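Ticket 676: Tirkik atomizer spits instead of misting
Status: solved!

I love my Flindex tulip scent, but the new Tirkik travel atomizer kept shooting one fat drop at my wrist.
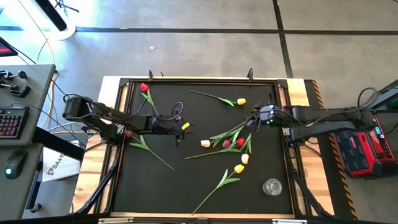 Tulips and a clear glass on the black work surface.

Tried first: 4 pumps into a tissue. Still spitting. Then I pulled the nozzle and soaked it in warm water for 2 hours. 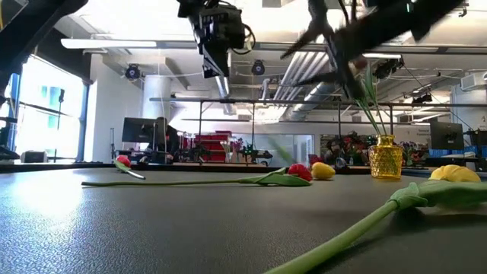
After drying I put it back on, pumped again, and got a lovely fine cloud! Scent smells just as fresh as before. Closing this one, thanks so much!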